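Household Textiles and Table Care — session 2 handout
K. Krawczyk. Notes typed up fast, slides to follow

Carrying on from cotton and linen. Today fleece and other pile fabrics used as table covers. Read the Pugh chapter before the practical, the short one, not the whole book.

Why people put fleece on a table
Soft, warm to the hand, cheap by the metre. Deadens noise when you put things down. Doesn't fray when cut so no hemming needed. Small things don't roll far on it.

Against: holds crumbs. Holds hair. Moves about on a smooth top unless there is something under it. Creases aren't sharp like linen but it bunches, mostly where it goes over an edge.

Pile
Brush your palm one way then the other — one way smooth, other way rough and a shade darker. Lay with the smooth direction running towards the person sitting. Mark the back with chalk before you cut, everybody forgets and then the two halves don't match.

Overhang
Front edge matters most. Fleece is thick so it wont give a crisp fold, you get a rounded lip. Fine for a work or craft table. For dining go longer, or change fabric. Jolanta's group: remeasure yours please, the Kurdale sample is narrower than the label says.

Smoothing out
Middle first, out to the sides, far edge last. No hot iron on polyester fleece!! It melts and goes shiny. Hang in a steamy bathroom, or cool tumble for a few minutes.

Setting things out on pile
Flat-bottomed things are steady enough. Stemmed glasses not. Flowers: shake them outside first, loose bits of petal get pressed into the pile and stain, pink on pink you won't see it untill the next wash. Snacks in lidded tubs if possible. Leave space between things so you can lift one without dragging the cloth.
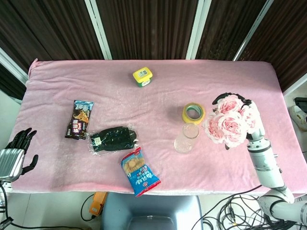 Fig. 2. Pink fleece cover in use, with roses and a yellow-lidded container. Note the bunching at the far edge, top left, and the soft lip along the front.

Washing
Cool, inside out, no softener (flattens the pile). Shake well before it goes in.

For next time
Bring an offcut, any colour. Igor has the spare scissors. Written task to me by Apr 23, 2026, 200 words, one fabric only.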